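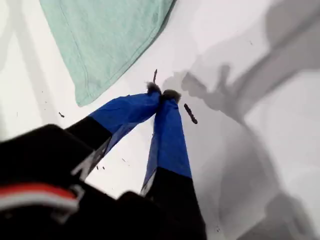

What does it take to bring a condemned building back into use? An approved repair plan, proof of funding, and a structure that an engineer will certify as sound enough to work inside. The order matters, and at the Drikthorpe grain exchange it was followed closely.

The exchange is a five-story brick and timber building beside the old rail spur. It was posted as unfit for occupancy in October after an inspection found decay at the beam ends on the north wall. Posting a building does not require demolition. It removes the right to occupy and starts a period in which the owner must repair, sell or take the building down.

The owner, Marti Properties, filed for repair. Lidel Engineering surveyed the frame floor by floor, probing each beam where it enters the masonry. Timber usually fails there first. Brick holds moisture against the end grain, and a beam that looks clean at midspan can be soft for the last foot of its length.

Lidel logged 7 beams for full replacement. The others were graded for end repair, in which the decayed section is cut back to sound wood and a new piece is joined on with steel side plates. The pockets in the wall are then rebuilt with an air gap on three sides so that the wood can dry.

The roof came before any of this. Its drains had been piped inside the north wall, and a split in one line had fed water into the brick over several winters. The contractor, Cukuvari Restoration, capped the interior lines and hung temporary downspouts outside. Moisture readings were taken monthly, and no beam was cut until they had leveled off.

Shoring was carried down to the basement slab on every bay under repair. The ground floor could not take the load by itself. It had been rebuilt at some point with lighter joists, and the drawings on record at the building department did not show the change.

Code review raised a separate set of questions. The building has one enclosed stair, and the proposed use, small offices over a market hall, calls for two. The second stair will occupy the former hoist shaft, which already passes through each floor. Reusing it avoids new openings in the frame, but the shaft walls have to be lined to reach the required fire rating.

The permit for the lower floors covers 3,000 square feet. The upper floors remain posted, and a separate application for them is pending with the building department.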